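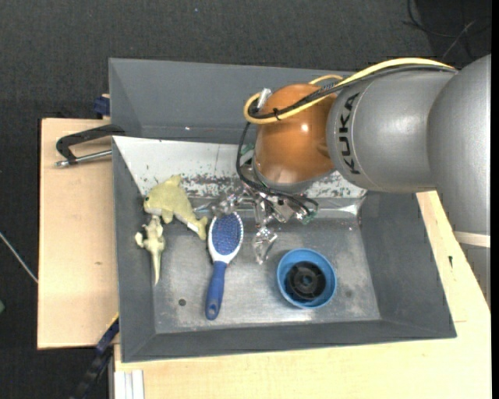 Grokosar is a hard sheep's cheese from the hill villages above Prarska, and I've been mildly obsessed with it for years. The wheels are small, 14 centimetres across, with a rind rubbed in oil and ash. I think it tastes of walnuts — my sister says old boots!

The name first turns up in a parish rent book, where a widow pays part of her dues in "grokosar, dry". Adelmo Donati, who wrote the only proper history of it, lists 55 farms making it before the war. Most stopped when the dairy at Welberg started buying milk by the tanker.

It's made from May until the flocks come down, and July wheels fetch the most. The curd is cut fine, pressed overnight and salted by hand (everyone argues over how much). Young cheese gets fried in slices, while older stuff is grated over barley soup. I like it with pears, which would get me thrown out of Prarska.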